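Zonduvier Desk Mat: Owner's Guide
Section 2. Eating at the desk
Written by Florin Vlad for Drillstead

If you skipped Section 1 because your mat came out of the tube flat and you wanted to get going, fine, I would have done the same. Just go back and read the part on curled corners before you put a drink anywhere near one.

This section is for lunch. I know, the box says "work surface" and shows a keyboard and a pen, but I've had mine for years and I'd guess half of what has landed on it is food. So when Drillstead asked me to write the guide I said I'd do it if lunch got its own section (Lumturie Ivanov, who edits these, wanted it as a footnote to the cleaning pages, and we had a good long argument about it). These steps are for a delivery order: a bag, something in a bowl or a box, and a cold drink. Home-packed lunches are the same from step 5 on.

What you need

The mat, already laid flat as in Section 1
A desk lamp, if you use one
A box of tissues
A clean cloth, slightly damp
Somewhere to put the bag

2.1 Clearing the mat

1. Save your work. I'm serious, do it first.

2. Close the laptop and move it right off the table. A shelf is good, a chair is good if you're sure you won't sit on it. Pushing it to the back of the mat doesn't count as moving it! I did that for ages and I now own a laptop with a sticky letter M.

3. Take away paper, chargers, earbuds and anything with a port.

4. Wipe the mat once with the dry side of the cloth. Crumbs from yesterday turn into paste as soon as a cold cup sits on them.

Note: You don't have to unplug the lamp. Do check where its cord runs, though. On my table (58 inches long, so the lamp lives at one end and the cord goes straight over the edge) it never comes near the food. If yours crosses the mat, move the lamp before you go any further, or swap the ends of the table you use for light and for lunch.

2.2 Placing the lamp and the tissues

5. Stand the lamp at the end of the table farthest from your drinking hand. I'm right-handed, so mine goes left.

6. Tip the shade up or away a little. You want light on the food and none of it straight in your eyes while you lean forward. I use a warm bulb, 3000 K and 410 lumens, and it's plenty for one person and one bowl. Anything colder makes soup look gray. That's a personal thing and the mat doesn't care.

7. Keep the lamp base off the mat if there's room. The weight won't hurt anything overnight, but a heavy round base parked on it for months leaves a ring, and I haven't found a way of getting that ring out completely. (If you already have one, see Section 4. It gets better with time and a warm room.)

8. Put the tissues beyond the mat, toward the back of the table, where you can still reach them with your arm out. Pull the first one partway up so it's ready. When a drink tips over you have one free hand and very little patience, and a tissue box that comes along with the tissue is no help at all.

Caution: Don't put the tissue box right up against a hot lamp shade. Leave a good hand's width, more if the shade is metal.

2.3 Bringing in the bag

Delivery bags come in every size now and the insulated ones take up a surprising amount of table. They're also the thing people are most careless with, me included.

9. Before the bag touches the table, feel underneath it. If the bottom is wet, stop there, take it to the sink and unpack it at the sink. The mat can handle a splash, but a wet bag dragged across it spreads whatever leaked over a much larger area than the leak deserved.

10. Set the bag on one side of the table with its opening facing up and the handles folded outward. I put mine on the right, opposite the lamp. Bare table is better than mat for this if you have the choice.

11. Open the top all the way. If there's a foil-type liner, fold it back so the bag stays open on its own. You'll want both hands for the next part, and a bag that keeps closing over your wrist is how bowls end up sideways.

12. Take the drink out first if it's on top, last if it's wedged at the bottom. Hold cups by the body. Never lift one by the lid, and never, ever by the straw! (I've seen it done, in Edthorpe, by somebody who had just finished telling me how careful he was.)

13. Lift the bowl out with both hands, level, thumbs on the lid. Put it down before you let go of the lid.

Note: Leave the receipt, the napkins and the sauce packets in the bag until the bowl and the drink are both down. Then go back in for them.

2.4 Where things go on the mat

Okay, so everyone has an opinion here and I've had emails about this section from the last edition. My layout is simple: food toward the back left part of the mat, drink just to the right of it, bag off to the side. The front stays clear for your arms. You open the bowl where it stands and slide it forward when you're ready to eat.

Why so far back? Elbows. You reach over the front of a table all day without thinking about it and your elbow has no idea it's lunchtime. Keep tall things away from that strip and you'll clean the mat half as often.
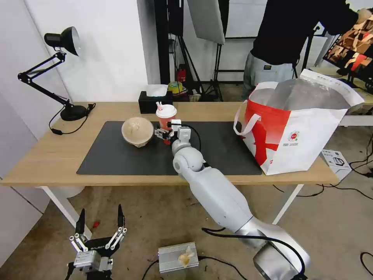 Fig. 2-1. Bowl and drink toward the back of the mat, bag on the right, lamp at the left end.

14. Set the bowl down first, lid still on, toward the upper left of the mat. Left-handers flip everything, lamp included.

15. Put the cup beside the bowl. They can be close but give yourself enough of a gap to get your fingers around the cup without bumping the lid of the bowl.

16. Check the lid of the cup by pressing around the rim. Do this even if the straw is already in. Dark mats like the gray one hide clear spills quite well, and you won't notice a slow drip under a pink or red drink until you pick up the cup and find the circle.

17. Look over at the bag again. If it's leaning toward the food, turn it or move it farther out. A tall bag catches a draft more than you'd think.

18. Take off the bowl lid, turn it upside down and put it on the mat next to the bowl. That's your spoon rest. If the lid is too domed to sit upside down without rocking, put it back in the bag.

Caution: Hot bowls are fine on the mat for the length of a meal as long as they came in a delivery container. Pans from the stove are a different matter, and so are plates straight from the microwave. Use a trivet for those. The Marino trivet that some of you got in the starter bundle is the right size, and any folded dish towel works just as well.

2.5 Clearing up

19. Lid back on the bowl, even if it's empty. Bowl into the bag.

20. Finish the drink or pour it out. Don't put a half-full cup into an insulated bag and tell yourself you'll deal with it later. I've met the bag on day three.

21. Lift the bag off the table by both handles and take it right out of the room. Insulated bags hold on to smells, and the ones worth reusing need to hang open for an afternoon first.

22. Blot anything wet with a tissue. Press down, lift, use a fresh one if you need it. Rubbing pushes sugar into the texture.

23. Wipe the mat with the damp cloth from back to front, then the bare table where the bag stood, then around the lamp base without lifting the cord.

24. Wait for the mat to dry before the laptop comes back. Five minutes in June, longer in winter with the windows shut.

If something goes wrong

The cup left a ring. Cold water and the cloth, and let it dry. If you can still see it when it's dry, one drop of dish soap on the cloth. Rinse the cloth and go over it again.

The drink went all the way over. Pick up the bowl before you pick up the cup, the cup has already done its worst. Tissues from the outside in. Then lift the near corner of the mat and look underneath, particularly on a wooden table, and dry the wood first.

Oil or curry. Dry tissue, no water yet. Then soap. The gray mat forgives this more than the sand-colored one does, and I'm sorry if you bought the sand-colored one.

The mat smells of lunch. Roll it loosely with the top side facing out and stand it by a window overnight. Full washing instructions are in Section 3, including the bit about the bathtub, which Lumturie tried to cut as well.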